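Clearing out the kitchen drawers
January 2, 2020

I spent most of the holiday break going through the kitchen. We moved to Stornham six years ago and I had never once emptied a cupboard all the way to the back. Muireann Lenihan from next door had done hers in October and kept telling me it only took her a weekend. It took me four days, but I also cook more than she does.

I started with the spices. The oldest jar was a paprika I must have brought with me from the apartment in Lalis. It had no smell at all. I threw out anything I couldn't date and kept the whole spices, which last longer than ground ones. Cumin seed, cloves, peppercorns, two nutmegs.

Then the containers. I had lids with no bottoms and bottoms with no lids, and I had been keeping both in the hope that they would match up. I put everything on the floor and tried every combination. What didn't fit went out. I now own only two shapes, and they stack. 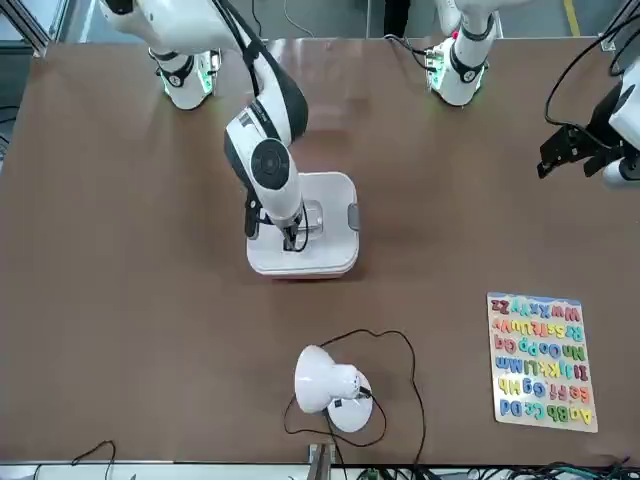 A white container with rounded corners.

The dry goods were slower. I weighed what was left in each bag because I wanted to know what I had before I went shopping again. There were almost 1000 grams of red lentils spread over several open bags. I put them all in one jar and we have been eating lentil soup since. Jacinto says he is fine with it. He adds vinegar at the table, and I have started to do the same.

I wrote the date on everything with a wax pencil. It wipes off with a dry cloth when the jar is empty - tape always left a mark on mine.

The drawer next to the stove was the worst. Rubber bands, birthday candles, the manual for a rice cooker we gave to Beatriz when she moved to Wirnitz. I found the good peeler in there, under the twine. I had bought another one in the meantime, and it isn't as good.

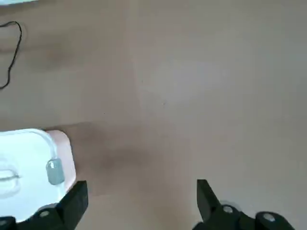 How long does ground spice keep?

I go by 10 months once the jar is open, if it sits away from the stove. After that I smell it and decide.

The counters are next. I want the toaster off the one by the window so there is room to roll out dough. Mafalda Pinheiro gave me her recipe for flat onion bread and it needs more space than I have now. The oven has to be at 174 Celsius, according to her. Mine only has marks every ten degrees, so I will set it a little under the 180 and see how it goes.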